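Derano station, recording table – check before collecting examples
Date of check: 4 June 2022
Task: ball and mug
Result: passed, with comments

1. Base fixed to the table, does not move when pushed by hand. OK.
Comment: the clamp was tightened a little. Please check it again after the first 500 episodes, not only at the start of the day.

2. Motor cables free along the whole reach of the arm. OK.
Comment: in March one connector came loose in the middle of a recording and we lost 2 hours of data. Move each joint slowly to its limit and look at the wires while you do it.

3. Screws on motor brackets. OK, one was tightened.

4. Gripper jaws, no cracks in the printed parts. OK.
Comment: replace the jaw if you see a white line near the screw holes, even a small one.
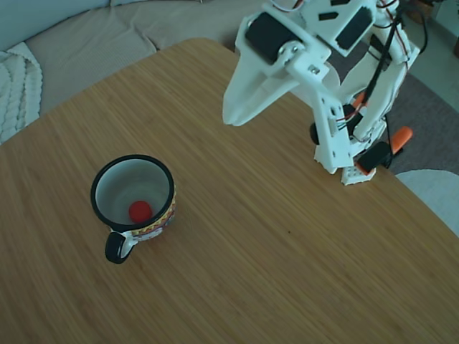 5. Emergency switch reachable for the operator while seated. OK.
Comment: the switch was tested 2 times. The arm loses power and falls, so keep your hand away from under it.

6. Mug without chips or sharp places. OK.
Comment: only the mug from the Foddale list is allowed for this task. With another mug the episodes must go to a separate folder.

7. Start positions changed between episodes. Not fully OK.
Comment: in the last set the mug stayed in the same place for too long. The model then learns the place and not the mug. Move it after every 5 episodes, and turn the handle also.

8. Failed attempts marked before upload to Grilport. OK.
Comment: do not delete them – we need them for the comparison.

Next check: after the change of the gripper motor.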